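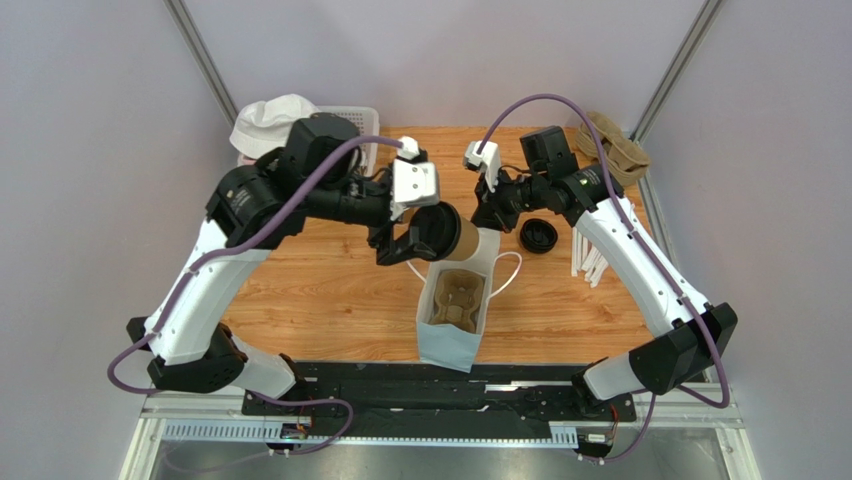
Okay, hello, thank you for coming, find a seat (wait for the back row). Say the title out loud, people forget it: Painting a Small Room Without Losing Your Mind.

I've painted for other people for eight years and for myself for way longer, and I still get gray wrong. So start with gray! Ask who has bought a gray that turned blue, or green, or pink. Hands up. Leave time for the groaning.

Why it happens, short version. Almost every gray has some color hiding in it, and a tiny chip won't show you what. On the chip it sits next to bright white card and looks perfectly neutral. Then you put 60 square feet of it over a floor you never thought about and the hidden color comes out to play.

Tell the Orau story here. Three coats, new baby on the way, client standing in the doorway saying "is it... mint?" It was mint. I repainted it at my own cost and ate a lot of toast that month. Don't rush this one, it gets the laugh.

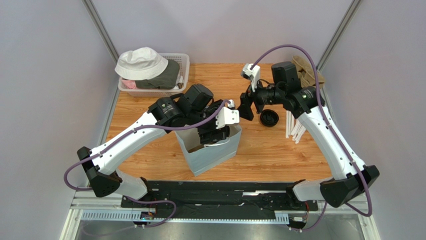 Aoife Ní Bhriain wrote in after the March talk to say she doesn't bother with test pots anymore, she just buys the quart and lives with it, and has anyone ever truly regretted a wall? Well, Aoife, I have, see above. But she's got a point about the cost. If a test pot is $8 and you buy six of them, you've nearly paid for the real thing. My rule is two pots, tops.

Pause, water, switch to the second half.
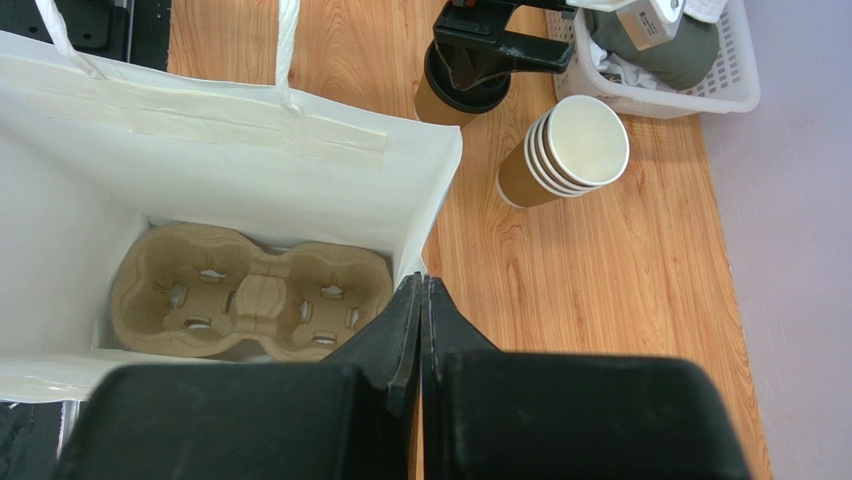
Rostach, Jul 6, 2025

 The hall is long and the lights are warm, so hold the sample boards by the window and make people come up and look. Joris Van den Broek has the boards, the big ones, not the ones from Wuyts that got bent.

Boards: two coats, right to the edge, let them dry overnight. Move them around all day. Put one down by the baseboard! Most of us tape it up at eye level and forget the floor is right there bouncing color up at it.

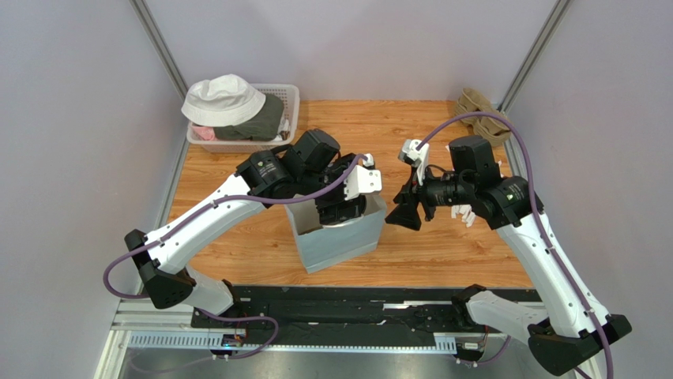

Floors, then, my favorite part. People choose the wall as if the floor were going to be somewhere else. Orange-brown is the one I get asked about most, and it's tricky with gray, so look at the walls in this one: pale gray, but with a faint lavender tint, sitting over an orange-brown wood-grain floor. I like it, plenty of people would hate it. If you'd hate it, go for a gray with some yellow in it and test it low down.

Ceilings if there's time (there won't be). Questions. Mention the Zeltent rollers, they'll ask, yes I paid for mine. Stack the chairs after.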